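28th November

Our project for Household Design is a drying rack that sits inside the sink. We picked it because everyone on the team has lived with a plastic drainer that eats half the counter and grows a slimy puddle underneath! The idea (we call it Trevus) is that drips should fall straight into the basin.

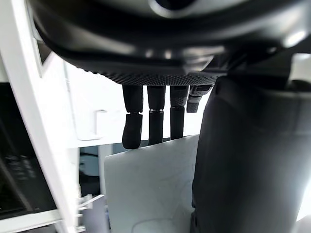

## The sink

We worked at a stainless steel double sink, which turned out to be perfect for this. You can leave the rack over one basin and still have the other free for washing. 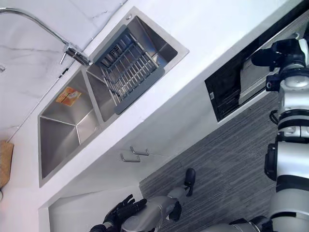

*Rack in one basin, the other left empty.*

## Choosing the rack

Parallel metal rods won easily. Water has very little to cling to, and you can lay things at any angle you like. We also love the strip at the end, a small part that makes the whole rack look finished. Our budget was 80 dollars and we stayed under it, so there is money left for a second size.
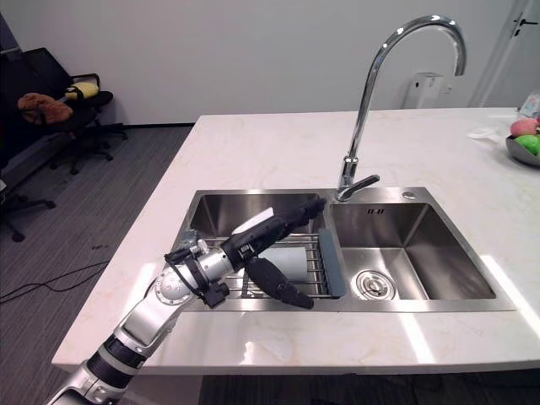 *Rack on the narrower basin, with the drain strainer in the deeper one.*

## Mugs

Mugs were our favorite part. Upside down, they trap damp air, so we want to compare that with laying them on their side. Our plan is 2 rounds for each position, weighing every mug before and after. The side position also makes them really easy to grab.

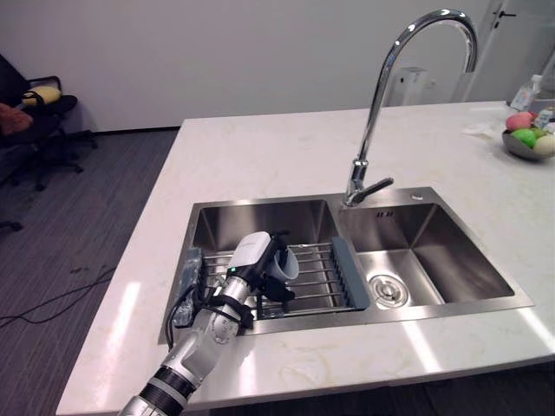
Jeferson Assunção read our draft and asked whether a mug on its side would roll between the rods as soon as someone set a plate next to it. He would like to see a shallow dip bent into a few of them. We think that's a great idea, and the dip is going into the next sketch along with a fold-down stop at the divider end.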